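Subject: Re: [bench-list] Cell 2 and what happens to the teardown jobs 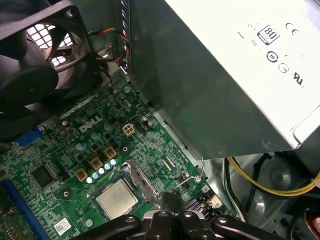

*Dell desktop with the side off, cell 2, Monday.*

On Monday the evening bench at Sellismont wrote:

> Has anyone worked next to the Plastari arm for a full shift yet? We get ours in July and all we've been told is that it "takes over disassembly." There are 8 of us on teardown here. People want to know if that means fewer benches or different work. Also, who fixes it when it stops?

We've had ours at Brestholm for ten weeks, so I can answer some of this.

It does not take over disassembly. On our line a person still opens the case, checks for damage and decides if the unit goes to resale or parts. After that the tray goes into the cell and the arm works on the board side. Processors and memory are what it does best. Cables are what it does worst. If the power supply leads are lying across the board it will stop and wait for someone, so we now tuck them down into the bottom of the case before the tray goes in. Fan wires too. That was not in the training and it cut our stops a lot.

On a good shift the cell gets through 70 units. The same shift by hand was a bit less, but with two more people on it. Those two went to testing and grading. One asked for the move and the other didn't. Nobody's pay went down, but testing is a sit-down job with a screen and it doesn't suit everyone. I'd get it in writing now that people keep their rate if they move, before the thing is bolted to the floor.

What changed for those of us who stayed:

- Less wrist pain. I used to do screws all day and I don't miss it.
- More walking. One person watches two cells and the stop light can be on at either one.
- Breaks are harder to agree on. The cell doesn't need one, and the first month people were eating late so it wouldn't sit idle. We now have a 10 minute overlap so somebody covers.

As for who fixes it - we clear the ordinary stops ourselves. Anything with the gripper or the wrist goes to Zeng, who have the service contract. Ask for at least two people per shift to be trained on clearing stops. We started with one, and when she was out the cell sat dark until the afternoon.

I can send our tray prep sheet if it's any use. It's one page.

Parts bench, Brestholm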